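Masking tape

Masking tape is a thin paper tape with a weak glue on one side, made to stick for a while and then come off again. It goes by painter's tape too, though people in the trade will tell you those are two different things (more on that further down). I've been writing this wiki page on and off since I started painting rooms for a living, and it has grown a lot longer than I planned, so skip around if you like!

What it's made of

The backing is crepe paper, which is paper that has been crinkled up in the factory so it can stretch a little. That stretch is the whole reason you can coax it around a gentle curve. Pull on a strip of plain paper and it rips. Pull on a strip of crepe and it gives a bit first, and then it rips.

The backing is soaked in a kind of rubbery binder so it doesn't fall to bits when wet paint hits it. On one side goes the glue, and on the other side goes a release coat, a very thin slippery layer that lets the roll unwind. When you get one of those awful rolls that peels off in slivers, it's often the release coat that has given up, or the roll has been sitting in a hot van all summer. Mine have, many times.

The glue is either rubber based or acrylic. Rubber glue grabs fast and costs less, but sunlight turns it to gum. Acrylic glue is slower to grab and holds up much better near a window. Most of the beige rolls I've bought were rubber, and most of the colored ones were acrylic.

Beige and the colors

Beige is the classic. It's cheap, it tears nicely by hand, and it's fine for labeling boxes, bundling brushes, holding up a drop sheet for an afternoon. I wouldn't leave it on a window frame over a long weekend. I did that once in a house near the coast and spent the next morning with a plastic scraper and a bottle of vegetable oil.

Blue is what most people picture when they say painter's tape. It's usually the medium stick kind, with a longer clean removal time printed on the core. Green tends to be a stickier one for rough surfaces, and yellow or purple tends to be for delicate stuff like fresh paint and wallpaper. I say "tends to" because there's no rule anywhere that says what a color means. Each maker picks its own. Losero sells a purple that is stickier than its blue, which caught me out on a freshly painted hallway and took a strip of the new color with it.

Read the core. The days are nearly always printed on there.

Widths and lengths

Rolls come in all sorts of widths. The narrow ones are for model work and pinstripes, the wide ones for baseboards. In my kit I carry 2 widths and that covers nearly everything, with a fine line roll in the glove box for when a customer wants stripes.

Length is where shops get sneaky. Two rolls can look the same on the shelf and one will have a fatter cardboard core and a lot less tape on it. Bronix used to sell a contractor roll of 266 feet, and I loved that roll, and they stopped making it. The Stullo bulk box gets you 600 feet if you add up all the rolls, so check the sums before you get excited about the price.

How to get a clean line

Everybody has a method. Here's mine, mostly learned from Mercy Waweru, who ran the crew I started on and who could tape a whole room before I'd finished my coffee.

Wipe the surface first. Dust is the number one thing that lets paint creep under. Lay the tape in long runs, keeping it low to the wall, and don't stretch it as you go, or it will slowly shrink back and lift at the ends. Press the edge down with something firm. Mercy used an old library card and I use a putty knife.

Now the trick for bumpy walls: brush a thin coat of the old wall color over the tape edge and let it dry. Whatever leaks under is the color that's already there, and it seals the gap. Then you put on the new color and you get a beautiful crisp line. I still get a silly amount of joy out of that.

Pull the tape while the last coat is still a bit soft, back over itself at a low angle, slowly. If the paint has dried hard, run a sharp blade along the edge first.

Marking out

Tape isn't only for paint, of course. Stage crews use it for spiking the floor so actors know where to stand, gyms use it for courts, and I use it all the time to show customers where a shelf or a light is going to end up before anyone picks up a drill. A cross is the usual mark for a center point. Run the two pieces well past the spot you care about, and the crossing stays easy to find even if you scuff one of the ends.

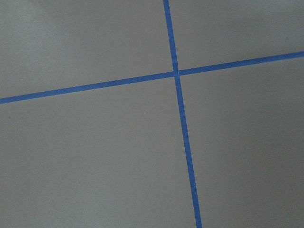 Two strips of blue tape crossed on a gray surface.

For floors that get walked on, go with cloth or vinyl tape instead. Paper tape gets chewed up by shoes very quickly. Albertina Macedo, who did sets for our local theater for years, swore by cloth tape for anything staying down past opening night, and paper for rehearsals.

Storage

Keep rolls flat, in a bag, away from heat and sun. If the edges have picked up grit from the bottom of a toolbox, you'll get a ragged line no matter how careful you are. An old roll that tears as it unwinds can sometimes be saved with ten seconds in the microwave (take it out and test it, don't just walk off!), though I've had that fail as often as it's worked.

See also

Crepe paper
Duct tape
Gaffer tape, including the Arruda 905 matte black
Frog stripes and other wall patterns
Removing glue residue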